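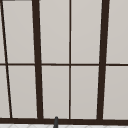 濃い茶色の枠の窓

子育てひろばだより 「名前で呼ばれたい」

朝晩すっかり涼しくなりましたね。10月のおしゃべり会には、Jenville地区とHodar地区から合わせて17組のご家族が来てくださいました。初めての方も多く、受付で名札を書いていただくだけでずいぶん時間がかかってしまい、お待たせしてごめんなさい。

今回のテーマは、親になってからの「呼ばれ方」でした。園でも病院でも「お母さん」「お父さん」と呼ばれ、気がつけば家の中でも夫婦でそう呼び合っている……という話が出たとたん、あちこちで大きくうなずく方がいらして、予定の40分ではとても足りませんでした。上のお子さんが11歳になるというお父さんは、先日、奥さまを久しぶりに名前で呼んでみたところ、返事をしたのは名前の似た飼い猫のほうだったそうです(大笑いでした!)。一方で、「お母さん」と呼ばれるのがうれしくて仕方がない、まだ当分このままでいい、という方もいらっしゃいました。どちらのお気持ちもよくわかるなあと、私も自分の子どもが小さかったころを思い出しながら聞いておりました。

そんなわけで、ひろばの名札は次回から、保護者の方もご自分の呼ばれたい名前を書いていただく形に変えます。下のお名前でも、学生時代のあだ名でも、これまでどおり「〇〇ちゃんのママ」でもかまいません。毎回違う名前でも大丈夫ですよ。

次のおしゃべり会は日曜日の午前10時から、Gill会館の2階です。テーマは「祖父母とのちょうどいい距離」。おじいちゃん、おばあちゃんのご参加も大歓迎です。会館の駐車場は台数が少ないので、お車の方はPorska公園側の駐車場をお使いください。飲み物は各自お持ちくださいね。お申し込みは前日の夕方まで、ひろばの窓口かお電話でお受けしています。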